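Small Workrooms Forum > Surfaces and Storage > Papered bay with aluminum posts: floor finish is chipping, and where do the scissors go

Page 1 of 1

jaunzems_i
Saturday, March 30, 2024

Two problems in the same bay. I would like to settle both before I order anything.

Background: the bay is an aluminum extrusion frame with flat infill panels on the left, back and right. The top rail is 1,419 mm long. Last year the panels were papered with the dark teal floral from Soreo, the washable grade, hung with the paste they sell for it. The paper has given no trouble. The seams are tight and the corners behind the posts have stayed down.

The floor is the first problem. It is a sheet good with a pale speckled finish that I rolled on myself, two coats of Harries Bench & Floor, satin. It is now shedding. The second problem is storage. Everything that gets used in the bay is either hung from the hook rack on the top rail, in the little drawer cabinet, or in an open bin on the floor. The bin holds the scissors and it is a bad arrangement. They lock together by the handles.

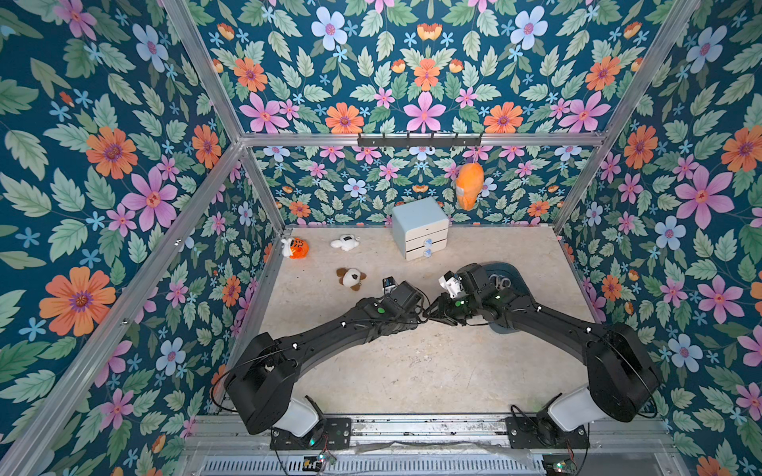 The bay, papered on the left, back and right. Hook rack on the top rail, blue and white two-drawer cabinet on the floor.

What I want to know:

1. Can the floor finish be spot-repaired, or does it have to come off?
2. Can the rail carry scissors on the existing hooks without marking the paper behind?

Indrek Jaunzems

----

plumb_and_square

What is the sheet under the finish, and did you prime it? Harries Bench & Floor wants their bonding primer on anything factory sealed. If you went straight on, it will peel in plates sooner or later and a spot repair is wasted effort.

----

jaunzems_i

Melamine-faced board. Scuffed with 220 and wiped down, no primer. The can said primer "recommended."

----

plumb_and_square

Then that is your answer. It comes off.

----

C_Hoshino

I disagree that it has to come off. It depends on how far the failure goes. Melamine scuffed with 220 will hold a coating well enough where the scuffing was even. It lets go where the sander skipped, and where something hard gets dropped or dragged. If the losses are small and the edges around them are sound, feather and fill.

Test: press a strip of good tape over a chip and over a clean area, leave it a minute, pull it back on itself. If the clean area comes up with the tape, strip the lot. If only the edge of the chip comes up, repair it.

Can you post the floor close up? From the wide view it could be anything.

Chie Hoshino

----

jaunzems_i

Near the bin, which is the worst of it:

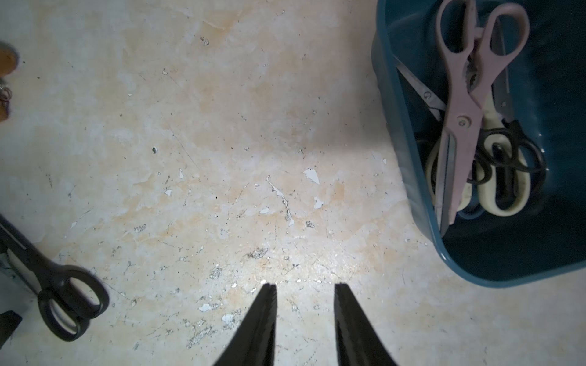 I did the tape test in two places. Along the back wall the tape came away clean. Within a hand's width of a chip it lifted a few crumbs from the broken edge and nothing beyond that. The orange-tan staining does not respond to dish soap or to isopropyl. I have not tried anything stronger.

----

C_Hoshino

The white patches look like breaks in the finish to me, with loose flakes still lying around them. The gray grit is a separate matter and should be vacuumed before anyone drags anything else across it, as it is an abrasive.

Procedure I would use:

Vacuum with a soft brush head. Do not wipe first.
Lift every loose edge with a plastic scraper held nearly flat. Stop when it takes force.
Sand the margins with 180, then 240, until a fingernail does not catch.
Prime the bare spots only, one thin coat, overnight.
Two thin coats of color with a foam roller, then one coat over the entire floor to even out the sheen.

Expect the stains to come back through water-based paint. Spot prime those with shellac.

----

mill_end

Photo noted. My question is about the bin. Are you putting blades away point down in an open tub, pulling them out by whichever loop is on top, and wondering why the floor beside it is chipped? Three sets of handles threaded through each other. You lift the pink pair and the cream and black pairs come along, and then one falls off. I would bet on that before I bet on primer.

----

plumb_and_square

Dropped scissors do not cause an adhesion failure. They reveal one. A properly primed floor would dent at worst.

----

mill_end

A properly primed floor would chip too if you dropped enough steel on it. I have a primed one and it is chipped in front of the tool board and nowhere else.

----

jaunzems_i

Both are plausible. I have certainly dropped scissors there. I have not kept a record of where.

Back to question 2, then.

----

rackandrail

Hooks on an extrusion rail are fine for scissors provided the loop goes over the hook with the blades hanging and closed. Your limit is standoff. Measure from the face of the paper to the inside of the hook. On the Lendholm racks it is 16 mm, which suits thin handles. Fat molded handles push the pivot out and tip the points back toward the wall, and the points then scratch the paper every time you reach up. Washable paper resists water. It does not resist steel.

Two ways around that. Space the rack off the rail with washers and longer T-slot bolts, or put a strip of clear polycarbonate over the paper below the rack. I would use the strip. Cut it to the length of the rack and deep enough to cover the longest blade plus a margin. Hold it with the rack bolts at the top and leave the bottom free. No adhesive on the paper.

The orange plush can stay where it is. Soft goods do no harm to a wall.

----

C_Hoshino

Agree on the polycarbonate. I would not hang anything with a point at that height over a floor you have just refinished, though. A miss on the hook is a longer fall than a miss on the bin. The two-drawer cabinet is the better place for scissors if the drawers are deep enough. Lay them flat, closed, on a liner, handles alternating left and right so the loops do not nest.

----

jaunzems_i

The drawers are too short for the pink pair. The cream and black ones might go in corner to corner.

----

C_Hoshino

Then split them. Short pairs in the top drawer, long pair on the rack.

----

rackandrail

Or keep the bin and put a divider in it. Cut a block of closed-cell foam to a press fit, slit it with a knife, one slit per pair, and stand them in it. The handles sit apart at the top. Cost is close to zero and nothing gets bolted to anything. I used a Grurnton packing offcut 38 mm thick and it is still serviceable. Thicker would be better for long blades.

----

mill_end

Foam works. It does dull nothing and it catches grit, so knock it out over the trash now and then.

----

plumb_and_square

For the record I still say strip it. You are going to spend two evenings feathering edges, and the areas between the chips have the same nothing under them. But it is your floor.

----

jaunzems_i

Noted. The tape says otherwise along the back, so I will try the repair first and strip it if the edges keep running.

Plan as it stands: vacuum, scrape, feather, spot prime with bonding primer on bare board and shellac on the stains, then color. Foam block in the bin, short pairs to the cabinet if they fit. The rack stays as it is until I have measured the standoff. I will mask the bottom edge of the paper before any rolling. The last time I did this floor there was no paper to worry about.

Does anyone know if the Harries satin can be tinted at the counter? My remaining can is from a different batch and the lid sample is yellower than the floor.

----

C_Hoshino

It can be tinted, but only the white base. Bring a loose flake. If the flakes are small, tape several to a card, face out.

----

jaunzems_i

Ordered the primer. I will post the result in May.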